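Chapter 6
Setting Up and Maintaining a Hand-Held Gripper Station

Print this chapter | E-mail this chapter

6.1 Scope of the chapter

Chapter 5 dealt with the fixed arm and its controller. This chapter covers the station at which an operator works a pair of hand-held grippers, and the routine work that keeps the pair fit for use. The station at Munton serves as the reference installation throughout. It uses the Prinderlow gripper set, and the procedures follow the Durnden maintenance schedule, which is reprinted in Appendix C.

After reading the chapter, the student should be able to prepare the table and floor area, inspect and clean the jaws, check the marker blocks, and carry out the grip check described in Section 6.4. Replacement of the jaw pivots is left to Chapter 7.

6.2 The work surface

The grippers are tracked by means of printed square markers fixed behind the jaws. Tracking depends on the markers being flat, clean, and evenly lit. A plain matte or satin table top is preferred. Glossy tops return glare from windows and overhead lamps, and glare falling across a marker can hide one or more of its corners from the tracking software.

Blinds on any window beside the table are set before the session and left alone until it is finished. If the blinds must be moved, the marker check in Section 6.3 is repeated. Floor cables are routed away from the operator's feet. At Munton the cable route is inspected at the start of each shift and entered in the station log.

Objects used for the grip check stay within reach of both grippers. They should differ in height and outline — a ring, a low round part, and one item of irregular shape make a suitable set. 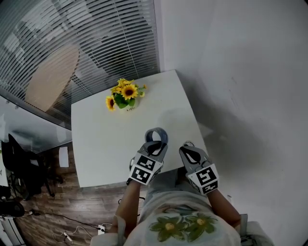

Figure 6.1. Operator at the station with left and right grippers over the table. The left gripper is at the lower part of a roll of tape. Note the square markers on the white block behind each pair of jaws.

6.3 Inspection of jaws and marker blocks

Inspection is done with the gripper out of the hand and the jaws open. Wipe the inner faces with a dry lint-free cloth. Tape adhesive is the most common residue and is removed with isopropyl alcohol. Do not use solvent on the printed markers.

Look along the edge of each jaw for nicks. A nick at the tip is recorded, and the gripper is withdrawn if the nick can be felt with a fingernail. The jaws are replaced as a pair after 260 hours of logged use, whatever their appearance.

Each marker block is then tested for play by light finger pressure on its upper corner. A block that moves will shift the calculated tip position. Tighten the two retaining screws alternately, a quarter turn at a time, and repeat the test. Markers with lifted corners or scratches across the black border are replaced from sheet stock — they are not glued back down.

6.4 The grip check

The grip check consists of 13 grasps with each gripper, performed at normal working speed. The software reports the share of frames in which the markers were found. A result of 94 percent or higher is a pass. A lower result calls for cleaning, a second look at the lighting, and one repeat. If the repeat also fails, the gripper is set aside and the Rana calibration routine is run as described in Section 6.5.

Results are kept with the jaw hours on the same log sheet.

Related items
Chapter 5: The Fixed Arm and Its Controller
Chapter 7: Replacing Jaw Pivots
Appendix C: Durnden Maintenance Schedule
Worksheet 6A: Station Log Sheet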